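# Small Boxes: The Gallery

Jallham is a small woodworking shop that makes boxes, trays and a few picture frames. This page collects work from the past year or so, most of it small enough to hold in two hands. Some pieces are for sale through the shop page, some went to the people who ordered them, and a few were made to try out a joint or a finish and stayed here.

The entries are short. Each one gives the name of the piece, what it is for, and anything worth knowing about how it was made. Sizes and prices are on the order sheet, which is updated in June.

## How the boxes are made

Nearly all of the boxes start the same way. The four sides are cut from one board so that the grain runs around the corners. The panels are cut next and left on the shelf for 21 days before they are fitted. Wood that has just come into the shop moves a good deal in the first couple of weeks, and a panel that was a perfect fit on Saturday can be tight by the next one.

Panels are never glued into their frames. They sit in a groove with a little room on each side. Glue goes on the frame corners only, and a thin bead is enough. If a panel rattles, a sliver of cork in the groove takes care of it.

Small boxes are harder to get square than large ones. A gap of a hair's width doesn't show on a blanket chest, but it shows on anything that fits on a bookshelf. Each box is checked corner to corner before the glue sets, and again the next morning.

## Light frames, dark panels

The Rastero boxes are the ones people ask for most. The idea is a plain light frame with something darker set into it. The first few were all one color and looked unfinished, and the dark inset came from a scrap that happened to be the right width. After that it became the pattern for the whole group.
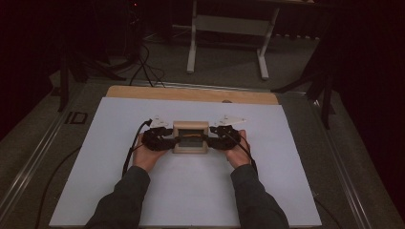 Getting the two tones to sit well together takes some care with the finish. Oil turns pale wood yellow over time, and on a light frame that change is easy to see. The Rastero boxes get two coats of clear water-based finish on the frame and oil on the panel only. The panel is finished first, before assembly, so that no oil creeps into the frame.

A narrow band of warmer color across a dark panel is an option on this group. It breaks up the front and gives the eye somewhere to land. The band has to be level with the top edge of the frame, and it is the last thing to be checked before glue-up. A band that is off by even a little makes the whole box look crooked.

## The rest of the gallery

**Fonedura tray.** A shallow tray for a desk or a hall table, with low sides and rounded corners. It was made to hold keys, mail and a pair of glasses. The bottom is lined with felt. The felt can be lifted out and replaced when it wears.

**Claeys card box.** Made for recipe cards and index cards. The lid lifts off and stands behind the box to hold a card upright while you cook. It takes roughly 200 cards, depending on the stock. The inside is left without any finish so the cards don't pick up a smell.

**Sliding-lid box.** The simplest piece in the shop, and the one we recommend to anyone building a first box. There are no hinges to line up. Rub a little paste wax in the grooves once a year and the lid will keep moving.

**Stacking set.** A set of 3 boxes that share one lid. They were made for buttons and thread but have also been ordered for watch parts, fishing flies and seeds. Each box has a small lip on the underside that drops into the one below.

**Stamp box.** A one-off for a collector who had 1,408 stamps in envelopes and wanted them in one place. The dividers are thin and slide out, so the rows can be made wider or narrower.

## Care

Wipe the boxes with a dry cloth. A barely damp one is fine for a sticky spot, but dry the wood right after. Keep them away from radiators and out of direct sun. The dark panels will lighten slightly in a bright window, and the pale frames will deepen, so over several years the two tones come closer together.

Scratches on an oiled panel can be rubbed out with fine steel wool and a drop of oil. Scratches on a clear-coated frame are better left to us. Send a note through the shop page with a photo of the damage, and pack the box in its original carton if you still have it.

Orders for boxes with a banded panel are taken in small groups and usually ship within two months.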